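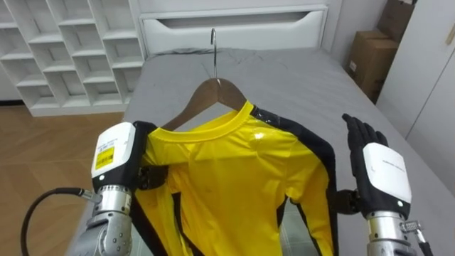 Garment Care Notes: Hanging Slick Fabrics

The August intake at Flulluren closed with 1,343 pieces tagged and hung, against 1,687 received. The balance is folded knitwear, which stays on shelves, plus a small number of items waiting for repair. Most of the questions that came in during the month concerned satin and other smooth-faced fabrics, so this item covers hangers, creases and spacing for those pieces.

Hanger choice

Smooth fabric on a smooth hanger slides. A varnished wooden hanger with sloping arms is still the default for long-sleeved tops and one-piece garments, provided the arms reach close to the shoulder seam without passing it. An arm that ends short leaves the sleeve head unsupported and the fabric drops into a fold at that point. An arm that runs past the seam pushes a bump into the upper sleeve, and on satin that bump is slow to come out.

The Plendau wooden hangers are stocked in two widths. Use the narrow one for anything with a fitted shoulder. The wide one is for coats and should not be borrowed for tops, even when the narrow bin is empty. Wire hangers go back to the sorting table.

Loading a closed neckline

A round crew neckline with no opening is the usual cause of stretched collars. Do not force the hanger down through the neck. Lay the garment face-up on a flat, covered surface such as a made bed, with the collar away from you. Feed the hanger in from the hem, hook first, and bring the hook out through the neck opening. Where the garment is a one-piece and the hem route is closed, angle the hanger, pass one arm through the neck and into its shoulder, then rotate the other arm in. If the neckline has to be pulled wider than its relaxed width, the hanger is too large.

Settle one shoulder at a time. Hold the fabric near the seam, draw it outward until the arm of the hanger sits under the seam line, then repeat on the other side. Contrast trim is a useful guide. A stripe or band that starts at the shoulder seam should leave the hanger at the same point left and right. If one side starts lower, the garment is off center and will drift further once it is on the rail.

Creases

Smooth out the chest and shoulders by hand before lifting. Folds that radiate from the neckline generally mean the hanger is sitting too high or the collar has caught on the neck of the hook. Reposition first and look again before reaching for the steamer.

Steam from the inside where the garment allows it. Keep the head moving and off the fabric. Water spots on a glossy face are harder to remove than the crease was. If an iron is needed, turn the piece inside out, use the lowest setting and a pressing cloth, and let the fabric cool flat before hanging. The Werkari unit in the back room spits for the first minute after filling, so run it into the sink before use.

Dark trim beside a light body fabric needs a separate check. Test an inside seam with a damp white cloth. Any transfer of color means no steam, and the piece goes to Ingvild Sundqvist with a note pinned to the tag.

Rail spacing

Leave 40 millimeters between hooks for single-layer tops and 70 for anything lined or padded. All hooks face the same way, open side to the wall. Sleeves hang straight down and are not tucked into the neighboring piece. Long one-piece garments go at the end of the Lindqvist rail, where the lower shelf has been taken out and the legs can clear the floor.

Bright satins are kept under a cotton cover on the side nearest the window. Plastic covers from the cleaner are removed on arrival.

Replacement tags are in the second drawer. The old green tags are still valid until the roll is used up.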